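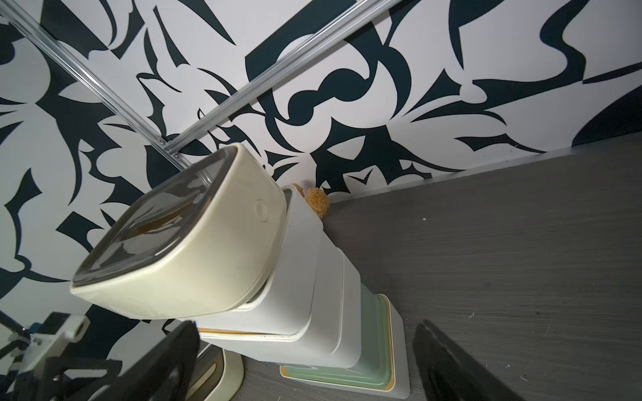
Skerkdale 共享工坊 自建双臂工作台讲义 第 2 册 第 94 页

第六讲 叠盒子:从“手臂会动”到“手臂有用”

上一讲结束时,大家的手臂都能动了。有几位还很兴奋地让它挥了手。挥手这件事,在自建机械臂的历程里相当于学车时第一次按响喇叭:声音很大,车还没走。

这一讲讲叠盒子。听上去像幼儿园大班的内容,请先不要笑,幼儿园大班的学员有触觉,有两只看得很清楚的眼睛,还有一个不需要你们自己装驱动的手腕。我们的手臂只有一对黑色手指和腕上一个小相机。

材料清单在附页,少了什么去公共料架上找,料架上也没有的,说明上一班也没找到。

一、先把台子弄稳

讲夹爪之前,必须回头讲台子。我知道第三讲讲过,也知道第三讲那天很多人只听了后半段。

我们用的框架是铝型材搭的,型材是 Bratholm 的切割余料,便宜,长度不讲道理。后墙一根横梁,两侧后角各一根立柱,前沿再横一根,手臂底座通过黑色安装板固定在前沿这一根上。问题几乎都出在前沿。后面的型材只管站着,前面这根要承受两条手臂同时加速和急停的反作用力,螺丝每天被它们轮流摇几百遍,摇松了也不会通知你。

检查方法很土:手臂断电,用手握住大臂,前后推。如果底座跟着动,拧安装板;如果安装板跟着型材一起动,拧型材接头;如果整张桌子一起动,去找桌脚垫片。如果都不动,但程序跑起来还是偏,请翻到本讲第五节,那一节比较长。

T 型螺母有一种特别的本事:它在槽里没有转正的时候,手感和转正了一模一样。拧到八成紧以后往外拽一下,拽得出来就是没转正。这个动作只要两秒,跳过它的代价是某天晚上手臂带着底座一起向前鞠躬。

前沿型材下方的灰色线槽,开口朝哪边,各组意见不一。我的意见是朝自己。朝里装的那一组,线槽看起来整洁极了,整洁到换一根电源线要拆掉两块安装板。

二、线

线的事单列一节,工坊报修本上写的故障里,线占的篇幅最大,写得也最气愤。

手臂上的黑色波纹管不是装饰。它的任务是让线在关节转动时有一条固定的路可走。波纹管剪多长,按下面的办法来:把手臂摆到你打算用的最远姿态,再把腕关节向两边各转到头,取需要最长的那一次,然后再放一点余量。放多少?放到你觉得有点丑为止。剪得漂亮的波纹管,通常在手臂伸到桌子最里面时绷成一根弦,接着把腕部相机的插头慢慢拔出来。慢慢拔出来是最坏的一种,图像会先花,再断,再好,再花,你会怀疑驱动,怀疑集线器,怀疑人生,最后才怀疑插头。

电源线和信号线在线槽里分两边走。做不到分两边,至少不要捆成麻花。右边底座旁的小绿板子,红线黑线接反之前请再看一眼,接反之后就不用看了。

急停按钮的线不进线槽,单独走。不要问为什么单独走的线看起来最乱,它就是要让人一眼看见。

扎带剪口用指甲钳修平。这一条没有技术含量,但本工坊急救箱里的创可贴消耗得最快的那段时间,恰好是第三讲之后。

三、夹爪

我们用 Hanrahan 的平行夹爪,黑色的,两指对开。说明书写得很有礼貌,礼貌到没有告诉你出厂零位在哪里。请自行标定:

先在空载状态下把手指合到刚好接触,记下编码器读数,作为闭合位。
再张到机械限位,退回一点点,记下读数,作为张开位。
退回的这一点点不能省。每次都顶到限位的夹爪,齿条会越来越短命,声音会越来越像嚼冰块。

我们这一批的最大开口实测 144 毫米。请记住这个数字,它决定了你能夹什么。更准确地说,它决定了你会在哪一刻发现自己买的盒子夹不了。

带圆角的盒子尤其要当心。圆角方盒量尺寸时,大家习惯量两条平行边之间的距离,这个距离往往夹得住。可是盒子在桌上转了一点角度以后,手指要跨过去的宽度就变了,转得越多越宽,转到对角线时最宽。上学期有一组在纸上算得非常完美,盒子一歪,两根手指就像两把铲子一样一左一右把它压翻。他们后来在实验记录里把这个动作命名为“拍黄瓜”。

应对办法有两个。一个是下爪之前先估角度,让手腕跟着转,这个第七讲讲。另一个是不夹外壁,夹边沿:一根手指在盒内,一根在盒外,捏住口沿往上提。这个办法对没盖的浅盒很好用,对有盖的盒子就没有下手的地方了。有盖的盒子请老老实实夹外壁,而且夹低一点。夹得高,提起来盒子会绕着手指前后晃;外壁要是还带点锥度,上大下小,手指往下夹反而有个托的意思,这算盒子厂商无意中帮了我们一个忙。

夹紧力从小往大试。塑料盒壁比看上去软,夹过头以后壁往里凹,盖子就开始自己翘起来,你会误以为是识别错了盖子的位置。相信我,这个弯路不短。

手指内侧要不要贴防滑垫?贴。贴什么都行,硅胶片、鼠标垫边角料、防滑抽屉垫都有人试过。贴完要重新标闭合位。贴完不重新标的人,每班都有,我已经不劝了,只把标定脚本放在桌面最显眼的位置。

四、叠与套

现在讲正题。

“叠”和“套”在中文里常常混着说,在机器人这里是两件事。叠,是下一个东西的顶面托着上一个东西的底面,接触面大致是平的,放歪一点也站得住,只是站得不体面。套,是上一个盒子坐进下一个盒子的口里,外壁和口沿之间只有一条窄缝,歪一点就进不去,或者进去一半卡住,卡住以后手臂还在往下压。

练习用的盒子大小不一,口沿形状也不一,有的自带盖,有的没有。一摞东西里常常既有叠又有套,请各组在写动作之前,先拿手做一遍,一层一层在纸上标清楚哪一层是叠、哪一层是套。拿手做的时候注意自己的手指:你会发现套的那几层,你根本没有对准,是先碰到一边的口沿,然后让盒子自己滑进去的。这个“先碰一边”就是下面要写进程序的东西。

叠的动作分解:

到目标正上方,停。
等腕部相机的画面稳定,再取一次位置。
匀速下降,留最后一小段改成慢速。
电流超过阈值,视为接触,立刻停止下降。
张开夹爪,先张一点,停半秒,再张到位。
垂直抬起,抬够高度再横移。

倒数第二步里的“先张一点”请不要省。一下子张到底,两根手指离开盒壁的时间总会差那么一点,后离开的那根会把盒子往旁边带。叠到第三层的时候,每层带歪一点,合起来就是一座很有艺术感的斜塔。斜塔在相机里看着还挺精神,直到手臂抬起来的那阵风过去。

套的动作,前两步一样,从第三步起改为:

手腕倾一个小角度,让盒子底部的一侧先低下去。
下降,直到低的那一侧碰到口沿内壁。
保持轻微下压,同时把手腕放平。
放平过程中如果电流持续升高,说明卡住了,往上退一点,左右轻微摆一下,再来。
放平以后再往下送一小段,确认到底。
张开,抬起,同上。

倾角给多少,没有标准答案。给小了等于没倾,给大了盒子会从手指间转出去。从最小能看出来的角度开始试,每次加一点,记下来。记下来三个字我用了粗体,可惜打印机不认识粗体。

“卡住了往上退”这一段,代码里务必写上重试上限。没有上限的重试会非常有毅力。去年有一条手臂在傍晚被主人启动后忘在那里,第二天早上它还在试,盒子的口沿已经被磨出一道光滑的凹槽,从某个角度讲,它离成功越来越近了。

木质或竹质的盖子和塑料的手感不同,摩擦大,不容易滑进缝里,倾角法要慢一点。盖子上如果开了口子,别把口子当作抓取点,手指伸进去容易,抽出来时能把整个盖子连同上面的东西一起请走。

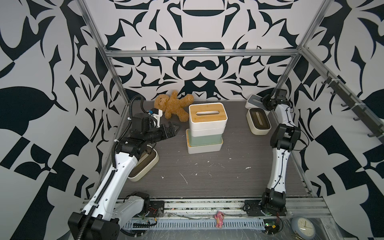 说完单臂,再说双臂。双臂看起来很奢侈,用起来的第一个体会通常是:两条手臂加起来比一条慢。原因在于它们共用桌子中间那一块地方,而那一块正好是你要摞盒子的地方。谁先进去,谁等着,谁在什么高度等着,都得写清楚。

本课程要求的最低限度是一把锁。中间区域同一时刻只允许一只夹爪进入,另一只停在自己那一侧,高度高于当前摞起来的最高点。Edby 的调度程序里自带这个功能,名字叫“礼让”,默认关闭。默认关闭的理由我写信问过,没有得到回信,看来他们在这件事上也没有开启礼让。

打开以后要注意死锁。左臂拿着盒子等右臂让出中间,右臂拿着盖子等左臂先放盒子,双方都很有风度,可以一直等到工坊熄灯。解决办法是给任务排优先级,先放盒子后放盖子,同级的按编号来。听起来没有美感,可它能放完。

双臂同时扶一件东西,属于选做内容。愿意试的组请把两边的速度都降到最低,并且先用你们不心疼的东西试。两条手臂对“同一个位置”的理解总有一点出入,这点出入会由夹在中间的那个物体承担。

五、为什么它还是偏

这一节是应大家强烈要求加的。强烈要求的形式是在报修本上画了三个感叹号。

偏分三种,先分清是哪一种再动手修。

每次都往同一个方向偏同样多:标定的问题。手眼标定重做。重做之前把相机座的螺丝拧一遍,再看看相机座有没有被人碰歪。腕部相机装在夹爪上方,手臂每次撞到什么,第一个遭殃的就是它,它又不会喊疼。

每次偏的方向不一样,大小也不一样:松动的问题。回到第一节,从安装板推起。如果安装板没事,就查腕关节。再查手指根部。手指根部那两颗螺丝很小,很多人以为它们是装饰。

早上准,晚上偏:这一种最招人恨。多半是光线。早上阳光从侧面进来,盖子反光的地方和傍晚不同。深色、光亮、半透明的盖子尤其麻烦,它会把后面墙上的图案照单全收,弯弯曲曲地映在自己身上,识别程序看见一块会变形的墙纸,很难认出这是一个盖子。

讲到墙,不得不提我们那三面黑白大花纹围板。对它的评价在班上分成两派。一派认为花纹边缘清晰,做定位参考很省心;另一派认为盯着它调参数超过一个小时会头晕。两派都对。我个人补充一条:在这种背景上做颜色分割,阈值反而好设,围板基本只有黑白,盒子是奶油色的要小心,绿色的很容易。奶油色盒子靠着白色花纹时边缘会丢,别用颜色找它,用口沿的形状找。

桌面是灰色木纹的,问题不大,问题是上面的碎屑。白色小碎屑在相机里很显眼,程序如果没有设面积下限,会非常认真地把每一粒都报上来,当作待抓取的物体。每次开跑之前擦桌子。我知道你们会忘,所以面积下限也要设。

固定相机和腕部相机看到的东西不一样,不要指望用一个代替另一个。固定相机负责大局:哪里有东西,摞了多高,手臂有没有挡住谁。腕部相机负责最后那一段路。常见的错误是用固定相机一路管到底,结果手臂自己伸过去以后,把要看的东西挡得严严实实,程序只好凭记忆下爪。凭记忆下爪的成功率,各组可以自己测,测完以后一般就会去装腕部相机了。

还有一种偏,严格说不算偏:盒子放得很准,但是放完以后手臂抬起来,小臂蹭倒了旁边的另一样东西。规划路径时,大家都只给夹爪做了碰撞检查,忘了手臂是有肘的。肘很宽,而且很不关心你在桌子左边放了什么。

六、钱的问题

每期都有人在这一讲课间来问,总共要花多少。照我们班的买法,单条手臂加夹爪、相机和一份框架材料,大约 4,000 元,前提是你们能蹭工坊的打印机,并且前两次打印失败不计入成本。很多人的账本上确实没有计入。

能省的地方:型材用余料;围板用任何能立得住的板;相机座自己打印;收纳盒用家里的,但要跟家里人讲一声。
不该省的地方:电源;急停;夹爪。

便宜电源的毛病不在平时。平时它好好的,两条手臂同时启动的瞬间电压往下一掉,控制板重启,手臂在重启期间失去保持力,手里拿着什么就放下什么,不挑地方。如果你的手臂总是在最精彩的时刻松手,先量电源。

有人提议用舵机夹爪代替 Hanrahan 的,能省一笔。可以,只是舵机夹爪没有像样的电流读数,第四节里所有写着“电流超过阈值”的步骤都要另想办法。去年想出的办法是贴薄膜压力片,效果不错,贴片的人现在看到胶水会绕着走。

七、本讲练习

练习一。单臂,两个带盖的盒子,叠。起始位置由同桌摆放,同桌可以有恶意,但盒子要在手臂够得着的地方。连续成功五次算过。成功的定义是:手臂抬起并回到待机位以后,上面的盒子还在上面。

练习二。单臂,套。大小相邻的两个盒子,口沿朝上。记录每次使用的倾角、重试次数和最后是否到底。到底的判断用手指按一下上面盒子的边,按不动算到底。不要用眼睛判断,差一点点没到底的盒子看上去神态自若。

练习三。双臂,左臂放盒,右臂加盖,礼让功能打开。交作业时附上一段等待时间的记录。如果等待时间占了全程的大半,不扣分,这是正常情况,但请写一段话说明你打算怎么改。写“换一条更快的手臂”的,扣分。

练习四(选做)。把已经摞好的盒子从上到下拆开,原样放回两侧。拆比叠难,多数人做到这里才发现。套紧的盒子往上提的时候,下面那个会跟着一起上来,跟到半空再掉下去。提示:另一条手臂现在有活干了。

实验记录统一用工坊的表格,格子不够就写背面。照片请拍到夹爪和盒子都在内,只拍盒子的,我没法判断是不是你们自己用手摆的。这句话是有来历的。

八、安全事项,再念一遍

手臂通电时,人的脑袋不进围板以内。要捡东西,按急停,再捡。
按急停以后手臂会往下沉一点,所以手也不要放在它正下面。
改完速度参数,第一次运行请把手放在急停上,另一只手不要拿着茶。
长发扎起来,挂绳摘掉,线槽里不放水杯,线槽上也不放。
离开工位时断电。哪怕它正试到兴头上。

九、答上次课后的条子

有人问:第五讲里的坐标系图,Z 轴到底朝上还是朝下。朝上。讲义里那张图印倒了,已经改过,手上是旧页的请自行把纸倒过来看,这样一来 X 轴是错的,请忍耐到下周领新页。

有人问:能不能让手臂跑得快一点,现在看着着急。能。先做完练习一再调快。调快以后多半要从练习一重新做起。

有人问:夹爪在合上时有咔嗒声,要紧吗。每次都在同一个位置响,多半是齿条上沾了碎屑,拆开刷干净,涂薄薄一层润滑脂。随机响,拿来我看看。响完不动了,就不用拿来了,直接填备件单。

有人问:能不能把工作台搬回家。框架可以拆成几段,手臂底座和安装板不要分开,一起拆、一起装,省一次标定。说是省一次,到家以后还是要标的。运输时夹爪合拢,手指之间垫一块布,腕部相机取下来单独装。Skerkdale 门口那段石板路,已经替好几个组免费做过振动测试。

有人问:为什么讲义里没有完整代码。公共盘上有,文件夹叫“第六讲_最终”,旁边还有一个叫“第六讲_最终_真的”,用后面这个。

下一讲讲手腕角度估计,请带上卷尺、一个圆角盒子和这一讲的实验记录。练习二的倾角数据要用,没有记的组,课前半小时可以来补测,工坊后门那时候是开着的。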